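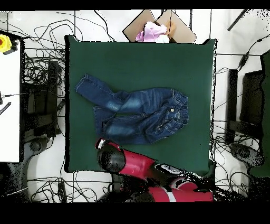

Figure 3. Pair of dark blue denim jeans on a green mat.

4.2 Outdoor exposure of cushion fabrics

Garden furniture covers are sold largely on two claims: that they hold their colour and that they dry quickly. The bench tests in Section 4.1 dealt with drying. In this section we report what happened to colour and seam strength when finished seat cushions were left outdoors.

Cushions were bought in three ranges. Tirnix is a solution-dyed acrylic, Jumlow is a piece-dyed polyester with a water-repellent finish, and Ponach is a cotton and polyester blend sold for covered patios. All were filled with the same grade of open-cell foam. Each range was represented by 18 cushions, of which 13 were placed outside and the rest kept in a dark cupboard as controls. The outdoor cushions were tied to slatted benches in the walled yard at the Ellis site, facing south, and stayed there for 185 days from the beginning of June. They were not brought in during rain. Every seven days they were brushed with a dry hand brush and turned end to end, but the same face was kept upwards throughout.

Colour was judged against the grey scale under a standard daylight lamp, with the matching control laid alongside. The Tirnix covers changed very little, and on several of them the two readers could not agree that there was any change at all. Jumlow faded evenly across the upper face and kept its original shade under the piping. Ponach faded most, and the loss was patchy — worst along the front edge, where rainwater collected before it drained through the slats.

Seams gave a different order. Jumlow lost the least strength in the pull test. The Tirnix fabric itself was sound, but its sewing thread was a plain spun polyester and had become brittle wherever it lay on the surface. In most pulls the thread broke before the cloth did. Ponach seams failed by the cloth tearing beside the stitch line, and the torn edges showed grey spotting that we took to be mildew. We did not culture it.

Two limits should be noted. The benches stood close to a pale rendered wall, which will have added reflected light on the left-hand side of the row, and positions were not swapped. No one sat on the cushions either, so wear from use is missing from these results. Abrasion is taken up separately in Section 4.3, using unexposed cloth from the same rolls for Tirnix and Jumlow only. The Ponach cloth could not be bought by the metre.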